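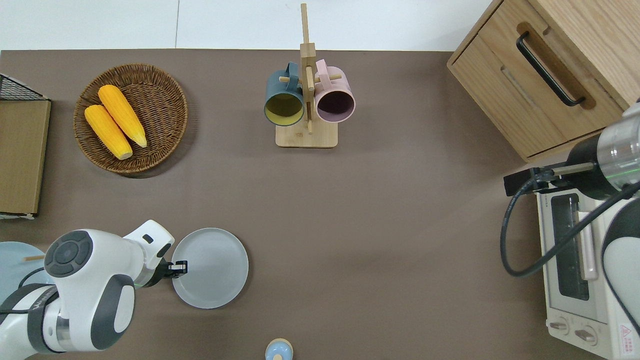 Why not just sieve it twice and have done with it, asks the pencilled note in the margin of my last pages, with a second line underneath saying that the crawling on the white glaze has been going on since before Christmas and that lumps are the only thing all the bad pots have in common.

It's a fair thing to ask, and I'm glad somebody reads these pages, so I'll try to answer it properly.

January, started a little after nine in the morning. Glaze room at Allard, heater on, fingers slow to come back to life.

First, the lumps. I did sieve it twice, whoever you are! Once on coming back from the break and once this morning, through the 100 mesh both times, and the second time there was hardly anything left on the wire apart from a few grains and a bristle from the brush. So the bucket is smooth now, and I'm fairly sure it was smooth when we glazed the last lot of bowls. I don't mean to say lumps never matter, and I'd like everyone to go on sieving, but I can't pin this one on them.

What crawling looks like, for anyone who has joined us lately and hasn't had the pleasure: the glaze pulls back from itself in the firing and leaves bare clay, usually inside a curve or where a foot meets a wall, with a fat rolled edge round the gap. On our white it's worst at the bottom of bowls. The plates hardly do it. I kept coming back to that over the holiday, as the plates and the bowls are all the same clay from Stasiv, out of the same delivery, biscuit fired together and dipped in the same bucket. What they don't share is shape, and a bowl holds a puddle for a moment while you're turning it to pour out.

Then I looked at the raw glaze before firing, which I should have done weeks ago. I dipped a spare bowl, left it on the shelf while I answered the post, and when I came back there were fine cracks all over the bottom, like an old plate. If it has cracked before it ever goes near the kiln it has somewhere to start peeling from. I rubbed half of the cracks flat with a fingertip and left the other half alone, and scratched a line on the outside so we'll know which side is which. Please don't tidy that bowl away. It's on the top shelf with the tiles.

The cracking comes from too much raw clay in the recipe, or that's my belief this morning. Raw china clay shrinks as it dries and the white has a good deal of it. It was always a bit that way, and we got by, but in the autumn we went over to Flolusora as our frit when the old one ran out, and I remember putting in an extra spoonful or two of china clay because the bucket kept settling into a brick. I didn't write down how much. I've looked through every page from September onwards and it isn't there, and I can only say sorry and promise to do better. (The page where it ought to be has a very nice drawing of a teapot lid on it.)

So, the plan. Keep the recipe the same on paper, but swap part of the raw china clay for calcined, which has done its shrinking already. Mixed a test batch of 400 grams dry weight. Half the china clay calcined, half raw, everything else as on the card pinned over the scales. I didn't trust myself to go all the way over to calcined, as we need some of the raw stuff to keep the rest floating and to let people handle a dipped pot without it coming off on their sleeves. Remember that calcined clay weighs a bit less for the same job, having lost its water, so the card figure wants trimming down. I've pencilled the sum on the back of the card. Would somebody with a clearer head go over it before we make up a full bucket?

Water added a little at a time until it ran off the stick the way I like, like single cream. I know that isn't a measurement. I did weigh a full measuring jug of it against the old bucket as well, and the old bucket came out heavier, so it had been thicker than we thought all along. The lid on that bucket has never fitted since it was dropped, and it must have been drying out steadily next to the heater. I've moved it to the cold end.

Tiles: new mix dipped once is tile 69. The nearest thing we have to compare it with is tile 57 from the autumn, the one everybody picks up and says they want on their mugs, which was made before the Flolusora came in. I held them side by side unfired, which tells you nothing about the colour but quite a lot about the surface, and 69 had dried as smooth as a hen's egg. I also dipped a bowl in it, a proper deep one, and let it hold its puddle longer than I'd ever normally allow. One short crack near the middle and no others that I could find with the lamp held low.

Dust is the other thing, and I know I'm a bore on the subject. The biscuit ware had been out on the open racks right through the break with people sweeping underneath it. I wiped the test pieces with a damp sponge and gave them time to dry before dipping. If that turns out to be the whole cure I shall be a bit cross about the calcined clay, which isn't cheap, so I've left one bowl unwiped and dipped it in the new mix too. It has a U scratched on the foot.

Just after two. Everything from this morning has gone on the middle shelf of the small Dilier, packed round with the last of the Christmas orders. Usual programme, no changes, and I've asked for the bung to stay out until it's properly red inside. The big kiln is still waiting on its element so please don't load it, however tempting it looks.

Still to do: order more calcined before the price list changes, find a lid that fits, relabel the old bucket as "thick, test only". I'd also like to try a few drops of gum in the old bucket before we write it off, as there's a lot of glaze in there and I can't bear to pour it away. If anyone has used gum on a dipping glaze, leave me a note in the margin. It needn't be in pencil.

Kiln off at ten to nine in the evening. Not to be opened before I'm in, please, even a crack.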